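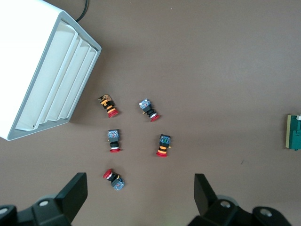
Fatdale group leaves regional alliance after vote on membership fees

The Fatdale branch of the Pralholm Alliance has decided to leave the party and will sit as an independent group on the district council. The decision was taken at a closed meeting in January, and a letter confirming it was sent to the party office in Humik the same evening.

The Humik Courier has seen the letter. It says that members were asked to accept a higher yearly fee without any discussion – and that two earlier complaints on the matter received no answer. Of the members present, 19 voted to leave and 7 voted to stay.

The alliance was started in the year 2000 and holds 5 seats in Fatdale. All the councilors concerned are expected to keep their places until the next local election, but they will lose the use of the party's shared office on Sadowski Street.

A spokesperson for the alliance said the party regrets the decision and is still open to talks. The spokesperson did not want to comment on the fee, or on reports that a second branch is preparing a similar vote.

The new group has not yet chosen a name. It must register one with the council clerk before the spring session, which opens at 6 p.m. in the town hall.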